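News > Technology > Software

Print this article | E-mail this article

Mirkano opens up its two-arm planning software, starting with small fiddly things

2024-08-21

Anyone who has tried to slide a bank card into a tight sleeve with cold fingers will have some sympathy for the people at Mirkano, who have spent a good part of the year teaching software to deal with wallets. The company said Wednesday that it is releasing Ondden, the planning and control package it uses to run a pair of robot arms together, to outside labs and small manufacturers who want to try it on their own benches.

Ondden takes in pictures from a camera over the work area and from small cameras at the wrists, works out where the object is and which way it opens, and then plans for both arms at the same time. Older packages (including Mirkano's own, by its own cheerful admission) tended to plan one arm, freeze it, and then plan the other around it. That works nicely for boxes. It works a good deal less nicely for anything soft, hinged or full of plastic pockets, where one hand usually has to keep still while the other one fusses. 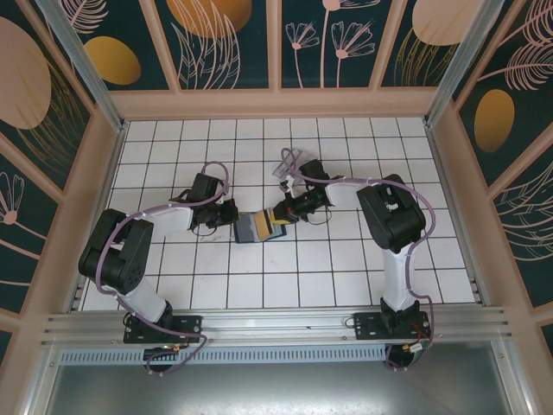

Two arms share a tiled work area, with a small object held by the gripper on the right.

The part that took longest, according to Corinne Blackwood, was the handover logic. Each arm keeps its own short plan, and a third piece of software, called the referee around the office, decides several times a second which of them gets to move into the shared space in the middle. If the two plans disagree, the referee slows both arms down and asks for new ones. Early versions were far too polite and the arms would sit there waiting for each other. The release in March fixed most of that, and the new one adds a setting that lets users choose which arm gets the benefit of the doubt.

There is also a replay tool, and we suspect it will be the thing people end up liking best. Every run is saved with the camera views, the planned paths and the actual joint positions side by side, so that when a grasp goes wrong you can drag a slider back and see what the planner believed at that moment – often something quite different from what was on the table. Mirkano says the package ships with 1033 saved runs to practice on, good ones and bad ones both.
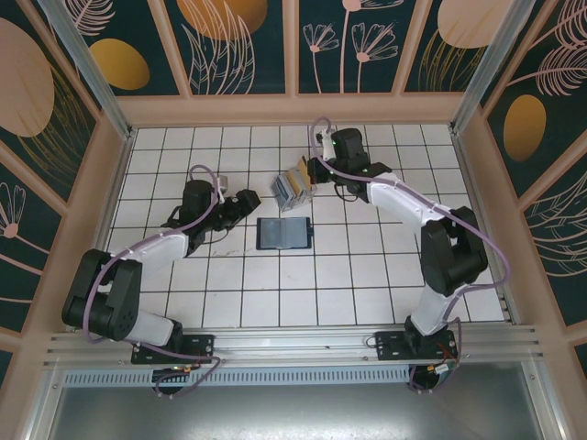
Fitzgerald Greenberg has been running a test copy at Abernathy and is pleased with it on the whole, though he would like the setup to be kinder to newcomers. Camera calibration took him nearly 10 hours the first time, he said, and most of that went into hunting for one wrong number in a settings file. "Once it was in, I stopped thinking about it, and I can't say that for the last three planners I used," he added.

Calibration is on the list for the next update, and Mirkano says a guided version is already working in-house. It walks you through a set of poses one by one and complains, in plain words, when something doesn't add up. The plan is to have the same checks run quietly in the background during normal work, so that a bumped camera gets noticed before it spoils an afternoon.

Wrist views matter more to Ondden than they did to the earlier package. From overhead, a thin object standing on edge can look like little more than a line, and a gripper hides a good deal of whatever it is holding.

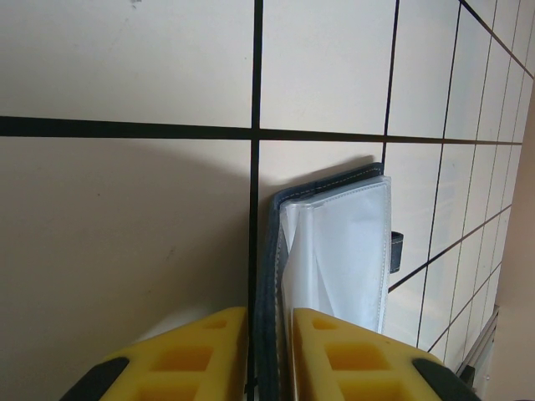
The planner therefore leans on the overhead camera for the long reach and shifts its trust over to the wrist cameras as the fingers get close. Users can set how early that change happens, and the manual has a nice long chapter on it with plenty of worked cases, written with a patience we don't often see in software manuals. Shiny plastic is still a sore spot. Glare can look like an edge to the perception side, and the team's current answer is to compare several views before committing to a grip, at the cost of a little speed.

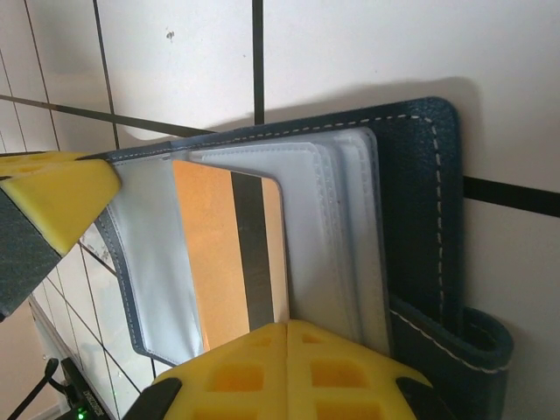

By Trinity Kasprzak | Software desk

Ondden is free for teaching and research, and companies can use it for seven months before they need a paid license. Drivers are included for the Vosotance arm controller, with a written guide for anyone who needs to connect something else. Dolores Kapoor, who looks after the release at Mirkano, asks that bug reports come with a saved replay attached if at all possible, even a short one. Questions about the referee settings can go in the same way, and she promises they will be read by the people who wrote the code.

3 comments | 7 shares

Print this article | E-mail this article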